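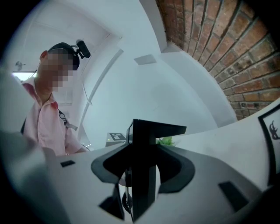 Unit 8: Looking after the hand-held gripper

These notes go with the bench session for the Findby cell. Read them before you come in. The full service sheets are in the Pratell folder, and the cell log is kept next to them.

What the gripper does

The gripper is carried by hand and records how a task is done. The recordings are then used to program the arm at Nilsuwan. A loose finger or a dirty lens spoils a recording, and you won't notice at the time.

Before a session

Wipe the lens with a dry cloth. No sprays.
Hold the black finger at its base and try to rock it. There should be no play where it enters the housing.
Open and close the gripper 38 times with nothing in it. Listen for scraping.
Look over the housing for cracks, then check that the vent slots are clear of dust.
If you wear the head camera, tighten the strap first and route the cable behind you – a cable across the arm will catch on something sooner or later.
Lay the marker card flat on the table. A curled card gives a poor position reading.
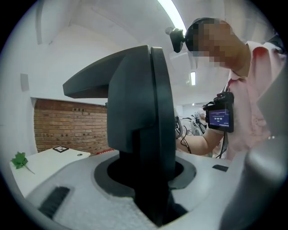

Figure 8.1. Gripper at the table, with the head-mounted device worn and the marker card further back.

Servicing

Log every cycle count. At 400 cycles, clean round the base of the finger with a soft brush. At 3000, take the finger out and fit a new one from the Cemholm kit, even if the old one looks fine. Put the screws in by hand before using the driver, as the threads are soft.

After any finger change, repeat the calibration from Unit 7. Old calibration files must not be reused.

Faults

Finger sticks when opening: brush out the base and try again. Don't oil it.
Position jumps about: check the card, then the lighting, then the lens.
Anything else: stop, write it in the log and tell Evangelia Christodoulou.

Bring your completed log page to the June session.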